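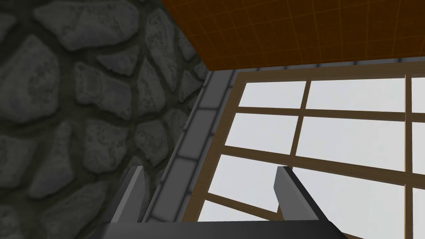

Wrist view in the sim, fingers open, stone wall and window.

tinsnips_9
Teleop practice in the Edstead sim, 01/11/2020. Recorded 30 demos, kept 12. My steering has the grace of a shopping cart.

mossbucket
Keep the bad ones. It should see you recover.

tinsnips_9
Recover is a generous word. I mostly park by the window and think about my choices,
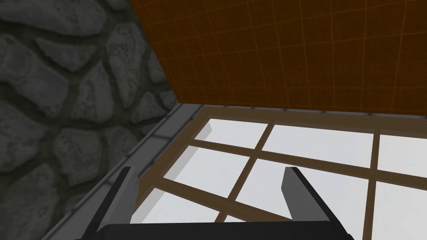
then nudge the stick and overshoot again.

quietlathe
Disagree with moss. Sloppy demos teach slop. I fed ours 200 in July and it learned my hesitation beautifully.

mossbucket
So trim the pauses?

quietlathe
I'd have no footage left.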